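Cómo montar en casa la cocina de campaña electoral: trucos para una jornada larga de voluntariado

Si este año te has apuntado a hacer campaña por tu candidatura favorita, sea del color que sea, ya sabrás que media política local se cocina en mesas prestadas.
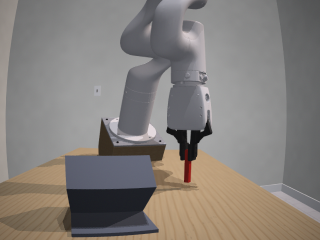
Una mesa de madera clara, antes que nada.

¡Me encantan las campañas pequeñas! Las de barrio, las de concejalía, esas en las que el local del partido es el comedor de alguien y el jefe de prensa friega los platos. Llevo unas cuantas a la espalda y he ido apuntando lo que funciona en una libreta que ya tiene las tapas pegadas con cinta. Aquí va lo mejor, por orden de lo que más me preguntan.

Doblar y ensobrar sin dejarse los dedos

El papel de 80 gramos se dobla bien a mano, pero con 2,000 cartas por delante conviene usar una plegadera. Si no tienes, sirve el dorso de una cuchara sopera, que marca el pliegue de una sola pasada y no deja brillo en la tinta si pones una hoja limpia encima. Nunca con la uña: a las cien cartas te acuerdas de ella.

Para cerrar los sobres engomados, ni lengua ni esponja chorreando. Un paño de cocina doblado en cuatro, bien escurrido y puesto sobre un plato llano, da la humedad justa. Coloca diez sobres en escalera, con las solapas abiertas y solo la goma a la vista, pasa el paño por todas y ve cerrando de abajo arriba. Es una maravilla lo rápido que va. Déjalos después un rato bajo un libro gordo (yo uso un diccionario que no abría desde el instituto).

Los paquetes por calles se separan con una tira de papel de color que sobresalga un par de dedos. Las gomas elásticas marcan las esquinas; mejor una faja de papel reciclado con un trocito de cinta.

Carteles que aguanten la lluvia

La cola en polvo de empapelar sigue siendo la reina para los paneles autorizados. Échala poco a poco sobre agua fría, removiendo sin parar con un palo, y espera 15 minutos antes de volver a remover. Si salen grumos, cuélala con una media vieja. Se da una mano en el panel, se pone el cartel y se da otra mano por encima, del centro hacia los bordes – la de encima es la que protege, y es la que todo el mundo se salta.

Si te quedas sin cola, la harina hace el apaño: una parte de harina por cuatro de agua, a fuego suave hasta que espese como una bechamel ligera, y una cucharada de azúcar al final. Dura 2 días en la nevera, en un bote cerrado, y después huele fatal. Pon etiqueta al bote, por favor. En la campaña del barrio de Gradura alguien lo sacó pensando que era crema de puerros y todavía se lo recordamos.

Las brochas se lavan enseguida con agua templada y se cuelgan con las cerdas hacia abajo. Las de cola no valen luego para barniz, así que hazles una muesca en el mango.

Y mira bien la normativa de tu ayuntamiento antes de salir con el cubo. Pegar en farolas suele acabar en multa y además cae antipático.

Manchas de rotulador, cola y café

El rotulador permanente en mesa barnizada sale muchas veces con alcohol de farmacia en un algodón, a toquecitos y probando primero en una zona escondida. En mesa encerada no lo intentes, que se lleva la cera. La cola seca se ablanda con un trapo tibio y se levanta con una tarjeta caducada.

Para las camisetas de campaña, del revés siempre, agua fría y sin secadora. La serigrafía barata se cuartea al segundo lavado si te pasas de temperatura. El café reciente se enjuaga por la parte de atrás de la tela, con el grifo abierto, y luego se frota con jabón de lavar platos.

Dar de comer a un equipo con prisa

¡La parte que más disfruto! La comida de campaña tiene que poder comerse de pie, con una mano y sin pringar un folleto. Tortilla de patata en dados, empanada cortada en tiras, arroz con lentejas en vasos. Nawal Helmy me pasó su truco para ese último plato: la cebolla se fríe muy oscura, casi al límite, y se guarda aparte en papel de cocina para que siga crujiente al servir. Desde entonces no lo hago de otra manera.

Para un grupo de 15 personas preparo garbanzos especiados al estilo de la India, con tomate, jengibre y comino tostado en seco. Ganan de un día para otro, se recalientan sin sufrir y son veganos, con lo que te ahorras cocinar dos menús. Enfríalos pronto, en una fuente ancha, antes de meterlos en la nevera.

El té y el café, en termos distintos y marcados. Un termo que ha tenido café sabe a café hasta el fin de la legislatura, aunque el bicarbonato ayuda: dos cucharadas, agua caliente, toda la noche con la tapa abierta, y aclarar a conciencia.

La voz, que también se cuida

Quien llama a puertas o se pone al teléfono toda la tarde acaba ronco. Agua a sorbos, del tiempo. A mí me sienta bien el tomillo con miel, y los caramelos de menta muy fuertes me resecan más de lo que alivian. En la calle Stoyanova, que es toda cuesta, aprendimos a subir primero en silencio y a bajar llamando a los timbres. ¡Qué diferencia!

Guardar el material hasta la próxima

Las pancartas de tela se enrollan en un tubo de cartón, con lo pintado hacia fuera, y nunca se doblan. Las de lona, limpias y bien secas, porque el moho no perdona. Los folletos sobrantes sin fecha van en cajas pequeñas: una caja con 1,000 dípticos ya pesa lo suyo, y las grandes se desfondan por la escalera.

Los listados con datos de vecinos no se guardan. Se destruyen como corresponda, y el papel en tiritas que sale de la trituradora no vale para envolver regalos.

Para las chapas, una huevera de cartón por modelos. Las nuestras de la plataforma Jekdale siguen como nuevas desde septiembre, con una bolsita de arroz dentro de la caja por si entra humedad.

Si tienes algún truco para quitar el celo viejo de los cristales sin rascar, mándamelo, que el mío del aceite de girasol deja cerco.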